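Last updated: 01/11/2021
By Yeison Chávez

3.2 Corridors and getting lost

I'll admit I got a bit hooked on corridors while writing this section (sorry to my co-authors!). We asked 103 people to learn a route and then sketch it from memory, and the bits they drew worst were nearly always the long, plain stretches. Rooms they remembered. Passages they squashed, sometimes to half their length. A corridor with stone-patterned walls and a plank floor is shown in Figure 2.
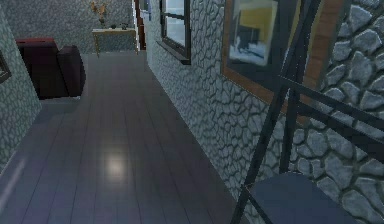 Figure 2. Corridor with a dark red seat on the left.

3.3 Scoring the sketches

I marked every sketch by hand, twice, with a long gap in between. Where my two marks disagreed I took the lower one, which felt mean but kept things simple.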